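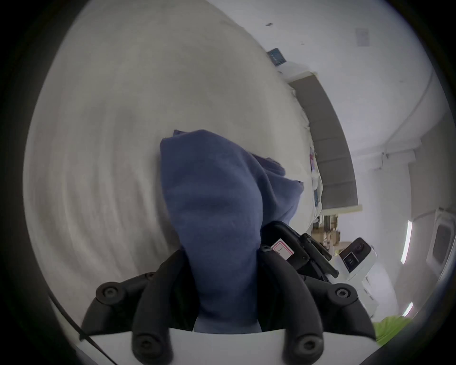

How often should bed linen be changed in shared staff housing?
Once every 9 days for sheets and pillowcases, and at each change of occupant for everything else on the bed, including the mattress cover.

The interval comes from the revised housekeeping standard for the Aven residences, which was adopted in September 2021 and has since been taken up by the smaller houses on the Atska side of the river. The person chiefly responsible for it is Ritva Koivisto, head of residential services. She agreed to speak with this newsletter about beds, laundry and the work of keeping rooms in order for people who are seldom in them during the day.

The residences take in nurses, trainee technicians and visiting teachers. Some stay for a single placement. Others remain for years. Under the former arrangement, each house decided for itself when linen was collected, and residents who moved from one building to another frequently missed a change altogether.

"We had people who had been sleeping on the same sheet for a month and were too polite to mention it," Ms. Koivisto said. "We also had people who stripped the bed every other morning and left everything in the corridor. Both groups believed they were following the rules. The rules were at fault."

Her department now handles 2,000 sheets in an ordinary month. All of the flat sheets are white. She was asked whether this was a matter of appearance.

"Partly. A white sheet looks clean when it is clean, and it tells you at once when it is finished. But the main reason is the wash. If everything on the bed can go in at the same temperature, the sorting takes a few minutes. Once you have colored bedding in the load, somebody has to stand there and separate it."

Dark items are the ones that cause trouble. Residents change clothes beside the bed and leave things on it, and a navy T-shirt or a black sock rolled into a white sheet is easily missed. The standard therefore asks that the bed be cleared by hand before anything is pulled off the mattress. Loose clothing is picked up, shaken out once and placed on the chair. It is never folded into the linen bag.

"Shaking out is the step people leave off," Ms. Koivisto said. "They pick up a bunched piece of cloth, see that it is one thing, and put it down again. Then there is a second thing inside it. In February we turned a whole load of pillowcases pale blue in just that way. They are still in use, I should add. They are in the Brositz house, and the residents there are rather fond of them."

Shiuli Sivakumar supervises the morning team at Brositz and joined the conversation for a short while. She described the order in which her staff take a room. The window is opened first. The bed is cleared, then stripped from the head end, with the pillowcases turned inside out as they come off. The mattress is left bare while the floor and surfaces are done.

"New staff want to make the bed immediately, because an unmade bed looks like unfinished work," she said. "We ask them to wait. A mattress that has been slept on every night needs some air, and a quarter of an hour with the window open is a good deal better than none."

On the making of the bed itself, the two women differ a little. The standard calls for a flat sheet with folded corners. Ms. Sivakumar would prefer fitted sheets throughout, on the ground that flat sheets work loose and drag into long creases by the second night. Ms. Koivisto does not dispute the creases.

"They do pull – I have the same sheets at home," she said. "But a fitted sheet wears out at the corners, and when the elastic goes you throw away a large piece of perfectly good cotton. A flat sheet can be turned, or cut down, or used on a narrower bed. We looked at the replacement costs very carefully, and I am not going to change my mind this year."

The matter of upholstered beds took up more of the interview than expected. When the Aven rooms were refurnished, the old metal frames were replaced with fabric-covered ones from the Kazlauskienė workshop. Residents like them, as they are quieter and kinder to the shins. They do collect dust along the top edge and in the gap beside the mattress, and they cannot be wiped down as metal can.

Darius Zamfir, who looks after furniture and fittings, was consulted on their care. His advice, which is printed on the reverse of the room card, is to use the soft brush of the vacuum cleaner on the panels at every linen change and to keep water away from them. Spots are to be reported and treated by his own staff.

"Mr. Zamfir has strong views about people with wet sponges," Ms. Koivisto said. "He is right. A damp patch on upholstery dries with a ring around it, and then you have two marks to deal with."

He also asks that the sheet be tucked firmly between the mattress and the side panels, and that the hand be run along the full length of that gap before the clean sheet goes on. Earrings, chargers, pens and a great many hair ties have been recovered from it. Found items go into an envelope marked with the room number and are held at the desk.

The question of what residents may be expected to do for themselves was put to Ms. Koivisto directly. The standard sets 2 duties: to leave the bed free of personal belongings on the morning of a change, and to report any damage to the mattress. She had been urged to add several more and declined.

"These are people who come in from a night shift," she said. "I will not send them a letter about hospital corners. If the bed is clear, my staff can do the room properly. If it is covered in laundry, they will clear it, but they will be slower, and the last rooms on the corridor will feel it."

Residents who wash their own clothes have the use of the machines on the ground floor. Ms. Koivisto encourages them to fold on the table there and carry the clothes up finished. Clothes brought upstairs in a heap tend to be put down on the bed and to stay there, and by evening they are as creased as if they had never been smoothed at all.

For knitted tops and anything with a soft collar, she recommends folding over rolling. For towels she has no preference, provided they are dry.

A review of the standard is planned once the Atska houses have completed a full year under it. Ms. Koivisto expects to look again at blankets, which are at present changed only between occupants, and at the supply of spare pillows, on which she has received more correspondence than on any other subject.

Comments

Nazma Matubbar
I lived at Aven before the new beds came in and can confirm about the shins. Is there any chance of the same frames for the family rooms?

Sewwandi Khondokar
I am one of the owners of a blue pillowcase. Please do not replace it.

P. L.
The room card in my building still gives the old collection days. Could someone bring up new ones? Otherwise a useful article, thank you.

Nazma Matubbar
I agree with Ms. Sivakumar on fitted sheets. Mine comes off the corner nearest the wall every single night.

Contact the Residential Services desk | © Aven Residences. All rights reserved. | Back to top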